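Removing old limescale from a kettle without vinegar
Asked by Houda Benjelloun, 26 April 2020

We moved to Trondthorpe in January and the water is very hard. My kettle now has a thick crust on the bottom and bits of it float in the tea. I tried vinegar once and everything tasted of it for days. Is there something else that works? The kettle is a plain steel one and holds two litres.

2 answers

Leopold Zaugg
Citric acid. You can buy it as a powder in the baking aisle or at a chemist. I use 27 g in 1000 ml of water. Boil the water, switch the kettle off at the wall, then add the powder slowly as it fizzes. Leave it for half an hour, pour it away and rinse well. A thick crust may need a second go. 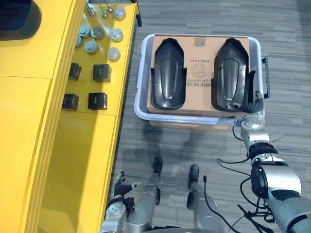 Does citric acid leave a taste?
Not after two rinses and one boil of fresh water that you throw away.

Don't scrape at the bottom with a knife. I did that to my old one and it started to rust where I had scratched it.

Taha Sqalli
Lemons work too but you need a lot of them and it's slower. I cut one up, boil it in 500 ml and leave it overnight. Fine for light scale, probably not for yours.

A filter jug helps afterwards – we have had one since we moved here and I only descale a couple of times a year now. Also empty the kettle at night. Water left standing in it makes things worse.
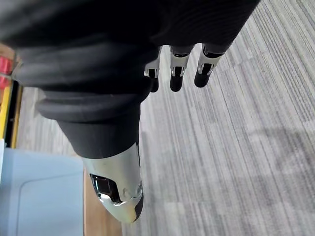

Related questions
White marks on glasses after washing up
How often should I descale a steam iron?
Can I use citric acid in a washing machine?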